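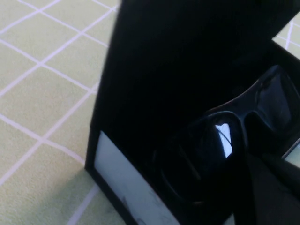
Home Topics Eyes & Light Weather Letters Search

Sunglasses
By Miroslava Hubáček, April

Sunglasses are tinted eyewear worn to cut glare and keep ultraviolet light away from the eyes, and I've been writing this entry on and off for longer than I'd like to admit. I keep adding bits! If you only want the short version, buy a pair that meets the standard and wear them. If you've got time for a cuppa, read on.

Origins

People were dealing with glare long before anybody tinted a lens. Arctic peoples carved goggles from bone, ivory or wood with a narrow slit to look through, and they work beautifully on snow (I've tried a replica, and you feel a bit like a letterbox). Smoky quartz panes were used in China centuries ago, mostly to soften the light. Tinted glass turned up in Europe in the 1700s, and cheap moulded sunnies arrived in the twentieth century, when beach holidays took off and film stars made them glamorous.

Tint and protection

People muddle these two all the time, and I did too until my thirties. The colour of a lens tells you how much visible light it blocks. Ultraviolet protection comes from the lens material or a coating, and you can't judge it by eye. A very dark lens with poor UV filtering is a rotten bargain, as your pupils open up behind it.

In Australia and New Zealand, lenses are sorted into categories from 0 to 4. Category 2 is a medium tint, category 3 is what most of us wear to the beach, and category 4 is so dark you mustn't drive in it. Look for the number on the swing tag before you bin it.

Grey lenses keep colours fairly true. Brown and amber ones lift contrast, and I love them on overcast days. Polarised lenses cut the glare bouncing off water and wet roads – brilliant for fishing, annoying when you're trying to read some phone and dashboard screens.

Frame shapes

Aviators, rounds, wraparounds, cat-eyes, squared plastic frames – they all come back sooner or later. My optometrist, Matúš Tichý, favours wraparounds for anyone who works outdoors, and he's right that a lot of light sneaks in from the sides. I find them hot in January, but I wear them in the boat.

Care

Rinse off sand and salt before you wipe anything. Use a microfibre cloth, never your shirt. Don't leave them on the dash either, where the heat can craze a coating in one summer. I lost a pair of Paiva browns that way, $142 worth, and I'm still cranky about it.

Comments (3)

Stepan Polishchuk
I've worn the same servo sunnies for years and they've got the category 3 tag and everything. Cost me $28. No complaints.

Rui Veloso
Could you add something on photochromic lenses? Mine barely darken in the car.

Miroslava Hubáček
Windscreens block most of the UV that sets them off, Rui. I'll write it up by Tuesday!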